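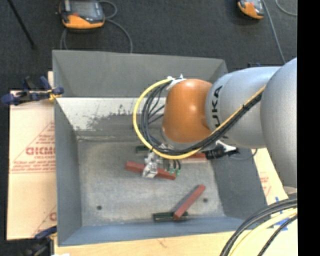
Is the Tilell bin picking kit worth it for a small shop?

Posted by Rupert Aigner, Nov 5, 2019

Hi all, long-time reader and I hardly ever post. We're a small shop and we've been feeding blocks into a saw fixture by hand for years. My boss got a quote for the Tilell bin picking kit (software, vision, two-finger gripper and the cable dress pack) to go on a used KUKA arm we already have. The kit alone is $3,000 a month on the trial lease, with July as the earliest they could come out and commission it, so I've got time to ask around.

Our parts are long rectangular blocks and they get dumped in a metal bin any old way. Some end up leaning on each other, some slide down against the wall. The sales guy says that's no problem at all, and that's the part that makes me nervous! Has anyone run this for real? I mostly want to know about the last few parts in the bin and whether the cables survive. Also, is Sadance any better? They quoted us too, but they want us to buy their bins.

Eduard Štefanec

We've had the Tilell kit for a while now, so I can give you some numbers. I kept a log on one long run: 2,178 picks tried, 193 of them missed on the first go. Most of those misses got picked up on the second try without anybody touching it, but 21 stopped the cell and somebody had to walk over and hit reset. I can live with that. My boss grumbled.

The top of the pile is easy. Where it slows down is the end, like you guessed. A block lying flat in the open is fine, and one propped on top of another is usually fine too, but a block tight against the wall is trouble – the finger needs room to get down beside it. Get a bin with sloping sides if you can. Ours came from Kováčik and was straight-walled, and I ended up bending some sheet metal to make ramps for it. Big difference, wish I'd done it the first week.

Dark parts against a dark background also gave us fits until we moved the light. If yours come in more than one color, send them samples of every color before you sign anything.

On cables: leave a big loop at the wrist, bigger than looks right, and then check it at the worst angles you'll ever use. The loop that came with the kit was too short and it tugged every time the wrist rolled over. The flip side is that a fat loop can hang down near the parts when the arm reaches low, so jog it through the corners of the bin slowly before you let it run. And clamp the bin down! Ours crept a little with every bump and I spent two days blaming the calibration.

No idea about Sadance, never used it.

Narkgate

Skip both and get a bowl feeder, way cheaper

Rupert Aigner

Thanks Eduard, that's exactly what I was after. Narkgate, these are too long for a bowl feeder, I did look into it. Eduard, one more thing if you're still around – did you have to pay extra to get the longer cables, or did they swap them?

Eduard Štefanec

They swapped them, but I had to send the old set back first and we were down while it shipped. Ask for the long ones up front and get it written on the quote.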